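Print this page | E-mail this to a friend

Introducing an Older Rescue Dog to a House Full of Smells

Bringing home a dog who has already had a life somewhere else is a lovely thing to do, and if you've only ever raised puppies (as I had, until our grey-muzzled girl Zinosine came along, and yes, the kids named her) you may be surprised at how different it is. A puppy barrels in and chews the couch. An older dog tends to stand in the hallway and wonder what on earth you want from her. So put the kettle on and I'll take you through what worked at our place.

Step 1. Pick one room and stick to it. Ours was the laundry, which has a door out to the backyard. Put down a bed, a water bowl and something soft that you've slept with for a night or two, an old jumper or a pillowcase, whatever you won't mind getting hairy. Don't wash the soft thing first, however much you'd like to!

Step 2. Walk before you go in. When you get home from the shelter, leave the front door shut and do a slow lap of the block on the lead, then go round the side and let her find the grass. We took 70 minutes over ours, mostly at the one lamp post, and I was glad of every one of them by bedtime.

Step 3. Feed small and feed plain. Ask the shelter what she's been eating and buy the same, even if it isn't the brand you'd choose. Change it over across 12 days, a spoonful at a time. I rushed this with our first rescue, Briem, and I won't go into details, but we did end up replacing the rug.

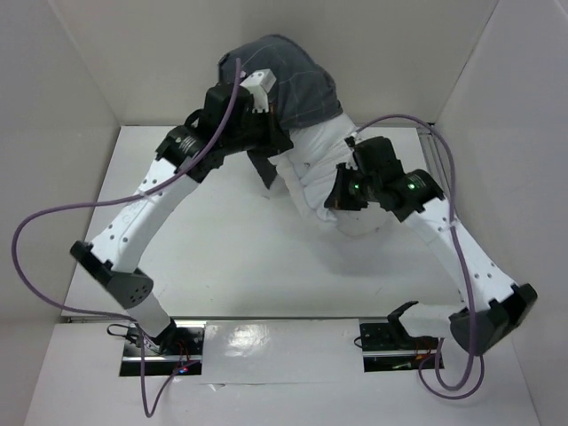
Step 4. Open one door at a time. Once she's eating well and sleeping through, let her into the next room while you sit on the floor with a book and take no notice of her. Let her sniff the skirting boards and the shoes. If she takes herself back to the laundry, let her go, and try again after tea.

Step 5. Visitors come last. I know everyone wants to meet her, and I know your mum has already bought a present, but give it a few weeks. When they do come, have them sit down before she's let in, and ask them to keep their hands in their laps until she's had a good sniff of their trousers.

A word on nights. She may pace, and she may have a bit of a whinge at 3 am. I used to go out in my dressing gown, say one quiet word and go back to bed, and after a while I was only getting as far as the hall. Zinosine now sleeps at the foot of the bed, snoring like a tractor, and I wouldn't have it any other way.

Related articles
Reading your dog's tail, ears and eyebrows
Trovgate off-leash park: where to find shade
Vuvum the cat meets the new dog
Old dogs and slippery floors

Last updated: September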